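The Letter from Mandura

My grandmother kept the bakery in Trevham for thirty years, and in all this time she did not answer one letter. They came every April, in a blue envelope with a stamp from Mandura. She put them under the flour scale and went back to her bread.

When she died, I carried the letters home in a bread bag. There were 30 of them, all closed.
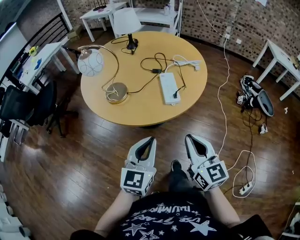 I waited until night to open the first one. I had rented two rooms above the shoe shop, and the street was already quiet. I sat at the round table, under the lamp with the white glass shade and the thin gold arm, and I cut the paper with a kitchen knife. Inside was only a recipe for plum cake, written by hand, and under it one line: "Did you use too much salt again?"

I opened the second. It was the same recipe, the same line. By the fifth I was laughing, and then I was not laughing.

In the morning I bought plums and a stamp. The cake was terrible. I wrote to Mandura and said yes, too much.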